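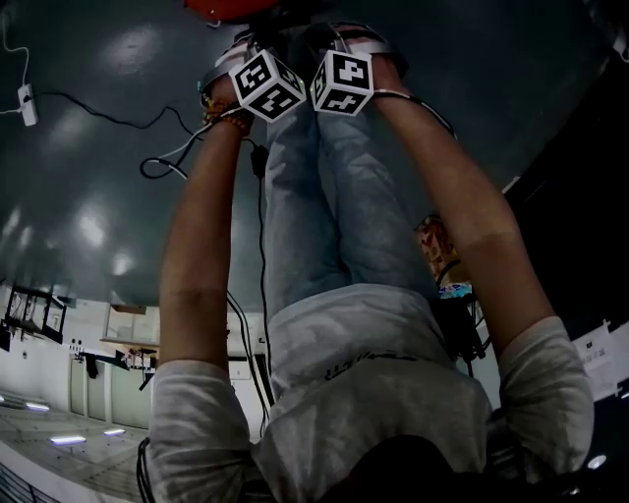 Marker cubes at both wrists, bracelet on, cables on the floor.

Home Essays Notes Archive Contact

3 min read

In defence of the boring part

The Fudari result is 69 successful folds out of 100, and I have now heard it described as both a breakthrough and a disgrace. My own view is duller. I think the score is the least interesting thing in the report.

What I liked was the method. You strap a printed cube to each wrist, do the job with your own two hands, and let the software work out where the wrists went. The arm learns from that. It is cheap and slightly undignified, and you end up looking like someone smuggling dice.

The Trosby camp would prefer we all stayed in simulation, where cloth behaves and a cable has never wrapped itself round anybody. Fine. But a simulated wrist doesn't wear beads. A real one does, and sleeves as well, and it belongs to a person who gets bored by the fortieth tea towel and starts folding with a certain contempt. I want that contempt in the training set. It's how tea towels get folded.

My complaint is with page 3, where we learn that 109 demonstrations were recorded and 100 kept. The nine that went missing are covered by the word "unsuitable". Unsuitable how? Did a cube slip? Did the folder sneeze? Hoarau, the older method everyone here likes to sneer at, at least published its rubbish, and I learned more from that folder than from the paper it came with.

So if anyone at the Cerorton lab is reading, please put the nine back, or put them up somewhere with a note. I'd swap a few points off the 69 for them quite happily, though I appreciate they aren't my points.

Last updated: July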